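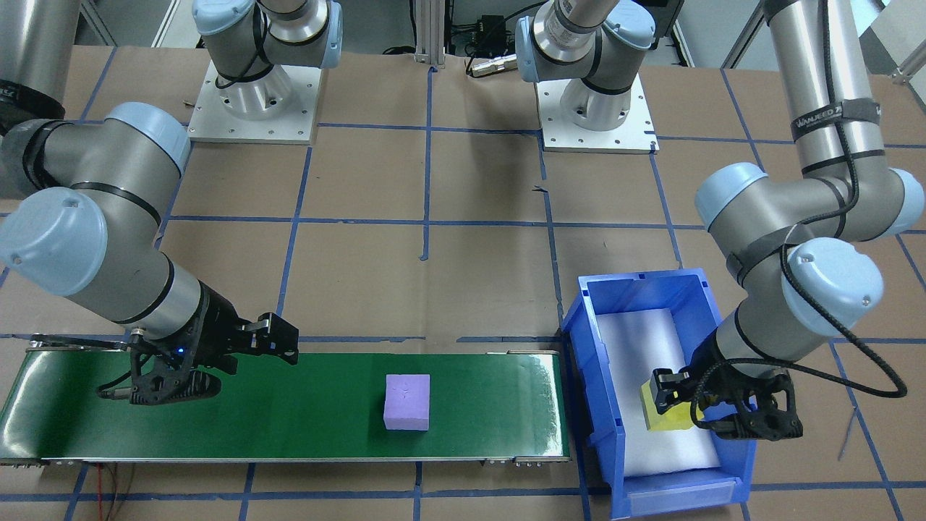
Gallery: Good practice at the two-arm table

Home | Rules | Gallery | Contact

Updated 2026-05-22

On this page we show how we wish the work to be done at our tables with two robot arms. The rules were written in April by Humaira Bajwa and me, and they are valid for everybody at Jamix, also for guests and for our colleagues from Bileck. Please read them before your first shift and keep the paper copy near the table. The full text is document 648 in the shared folder.

Two arms, one conveyor, one bin
The left arm has its place over the green belt and the right arm works at the blue bin. Both are fixed on white base plates, and the plates are bolted. Check the bolts by hand before you switch on the power.

Cables
The cables must have enough length for the wrist to turn, but they may not hang so low that they touch the belt. A loop at the wrist is allowed. If you change a cable tie, move the arm slowly through its full path one time before you go back to normal speed.

Blocks
We use soft foam blocks for all training runs, in light colours like purple and yellow. Hard parts are allowed only after Humaira has signed the form. A block with a torn corner goes out of use the same day.

The bin
The bin stands directly at the end of the conveyor and has a white liner inside. Change the liner when it is folded or dirty. Hands stay out of the bin as long as the right arm is enabled, also when it stands still.

The grid
The blue tape lines on the brown paper help us to put things back in the same position. Do not draw your own lines with a pen. When the tape becomes loose, replace the whole line and write it in the table book.

Speed and distance
During teaching the speed is set to 20 per cent, and for a normal run to 50 per cent. Higher values need two persons at the table, one of them with the stop button in the hand. Visitors stay behind the floor line.

End of the shift
Open both grippers, take out what is still in them, and drive the arms to the rest position. Stop the belt. Then write your name and the hour in the table book.

The old rules for the Torvik table (version 3) are not valid any more, please throw away printed copies. Questions and corrections can be sent to me or to Humaira.

Noman Usmani

Back to top | Next gallery: Pretent test room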